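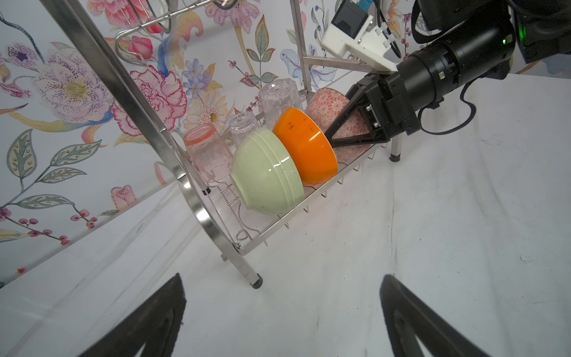

Le bout de la pince touche le bord du bol orange.

Un robot pour ranger la vaisselle

Chez Zondus, un restaurant d'entreprise, 89 personnes déjeunent chaque midi. Après le repas, il faut laver les bols, les verres et les assiettes, les mettre à égoutter, puis les ranger. Depuis avril, une partie de ce travail est confiée à un robot appelé Valo.

Un robot est une machine qui suit un programme, c'est-à-dire une liste d'ordres écrits par des humains. Quand une machine fait toute seule une tâche que quelqu'un faisait à la main, on parle d'automatisation.

Prendre un bol, c'est facile pour toi. Pour Valo, c'est compliqué. Il doit repérer le bol, approcher sa pince et serrer juste assez – trop fort, le bol peut casser, pas assez, il tombe. Ses deux doigts remplacent ta main, et un petit capteur l'aide à se placer.

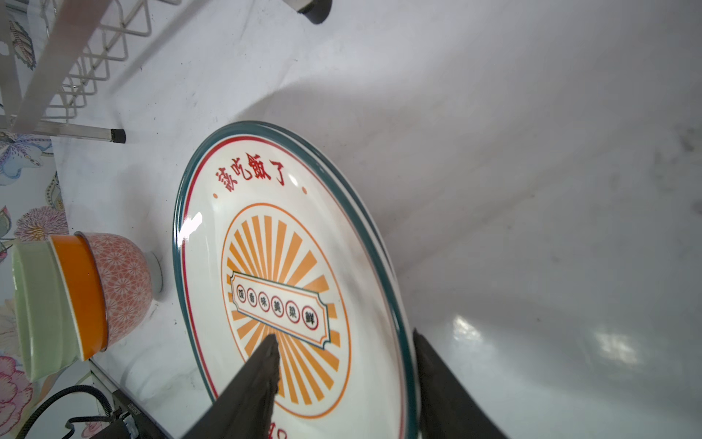
Les assiettes posées à plat sont encore plus difficiles à saisir que les bols. Il faut attraper le bord, qui est mince, et une surface brillante renvoie la lumière, ce qui peut tromper une caméra.

Et les employés de la cuisine ? Ils sont 11, comme avant. Ceux qui rangeaient la vaisselle passent plus de temps à préparer les repas. Ils ont aussi appris à surveiller le robot et à l'arrêter avec un bouton rouge. Certains sont contents, car ils ont moins mal au dos. D'autres trouvent le robot trop lent et préféraient ranger à deux en discutant.

Dans d'autres entreprises, l'automatisation supprime des postes. Les salariés doivent alors changer de métier ou suivre une formation – c'est pour cela qu'on en discute avec eux avant d'installer les machines.

Mot à retenir
Égouttoir : support sur lequel on pose la vaisselle lavée pour que l'eau s'écoule.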